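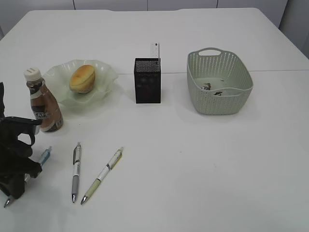

Nusrat Weerasinghe holds that a desk with food on it is already half lost, and that no pen holder ever made will win it back. Many writers on household order would agree with her. This chapter takes the claim seriously enough to test it, and then disagrees with a good part of it.

Chapter 8
The Desk That Is Also a Table

8.1 What the advice assumes

Most printed advice on tidying a desk begins with a desk that is used for desk work. It has a lamp, a drawer, a chair that fits, and an owner who sits down at it to write. The reader is told to keep writing tools within reach of the writing hand, to clear papers at night, and to eat somewhere else.

The last of these instructions should make us suspicious. In the apartments described in Chapter 3, "somewhere else" was usually the bed. Of the 18 households in Breltdale that kept a diary for this course, only five had a second surface large enough for a plate and an elbow. The rest did everything on one table, in shifts, and several did it all at once. Telling such a household to eat elsewhere is like telling it to own another room.

So we start with the mixed table. A bun in a green dish, a bottle of coffee and a mesh pen holder are an ordinary set of neighbors. There is nothing wrong with any of them. The useful question is what happens when the next thing has to be put down, and where the person putting it down will look for a gap.

8.2 Containers and what is claimed for them

A container is sold as a cure. The catalogs say that once every object has a home, the objects will go there. Hrefna Ladefoged, whose survey of rented rooms in Nirulley is quoted throughout Part Two, calls this "furniture doing the parenting." Her own figures are modest: after some 50 visits she could not say whether the people who owned more containers had clearer tables. They did have more containers.

We should be careful with her result. Her visits were short, and people tidy before a visitor comes. A table seen at ten in the morning by appointment is a poor guide to the same table at supper. Still, nobody selling boxes has offered anything better, and the burden is on the seller.

Two kinds of container turn up again and again on small tables, and students tend to lump them together.

The first is the upright holder: a cup, a jar, a square box of black mesh. It takes up very little surface and it accepts only long, thin things. A ruler will stand in it. So will a pen. A sandwich won't, and neither will a phone charger unless someone is determined. The holder sorts by shape, without any help from its owner, and this is the best that can be said for it.

The second is the low open basket. It accepts anything that fits between its sides. Its makers call this flexible. In the diaries it was the basket, far more than the holder, that people described as "full of I don't know what." Renata Urrutia's entry for the second week of June lists a basket on her kitchen table holding receipts, a hair clip, half a roll of tape, and the pens that were supposed to be in the jar beside it.

Her jar was empty at the time. She had emptied it to wash it, put the pens in the basket for a minute, and left them there until the diary ended.

8.3 Does the food matter?

Here the usual advice is strict and the evidence is thin. The reasons given are crumbs, rings from bottles, and spills. All three are real. None of them is a reason for disorder as we defined it in Chapter 1, which was the time lost in finding a thing or making room for another.

In the Breltdale diaries, food was often the first item removed. People finish a bun. They carry the dish to the sink, sooner or later, because it starts to bother them. Paper bothers no one and stays for months. Sebastián Gallardo wrote on three different pages that he had "cleared the table," and each time he meant the plates. The same stack of mail appears in his sketch at the beginning and at the end.

Bottles are a harder case. A bottle with a screw cap can be closed and left, and a closed bottle seems to lose its claim on anyone's attention. Baltasar Valdebenito kept his at the edge of the table, behind the food, and admitted he no longer saw it. We would put the capped bottle nearer to the mail than to the bun: it is a thing that waits.
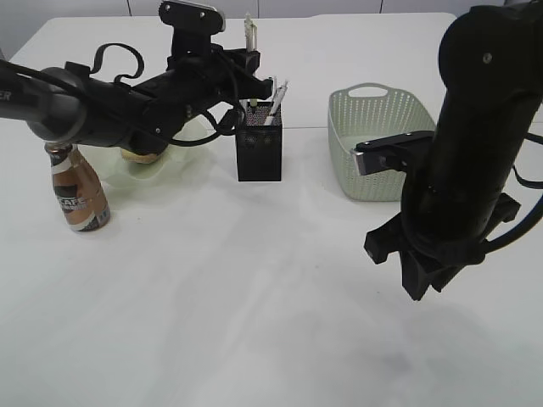
Should the pens go in the holder or in the basket?

Put them in the holder. A pen lying flat in an open basket ends up under whatever is dropped in next, and the holder is quicker to reach into. If the holder is too crowded for a pen to go in with one hand, take some pens out of the room.

This answer is less grand than the ones found in tidying manuals, and it covers fewer cases. It says nothing about the basket. Our own view, which the exercises will let you dispute, is that an open basket on a shared table needs one named purpose or it needs to leave. Mail is a fair purpose. "Odds and ends" is a description of the problem.

8.4 Before you begin the exercises

You will need one table that is used for at least two activities, and 40 minutes in which no one else wants it. Do not tidy it first. Draw it from above, as it stands, and mark each object with the last time you remember touching it. Guess where you must, and write a G beside every guess.

Alarcón, whose method this is, asked for the drawing to be repeated every day for a month. We have shortened it to four drawings – students stopped drawing honestly once they knew what the page was supposed to show. Keep the drawings out of sight of each other until the fourth is done. Tables 8.1 and 8.2 give the Nindden coding sheet, with the column for "decorative" removed, as no two readers ever filled it in the same way.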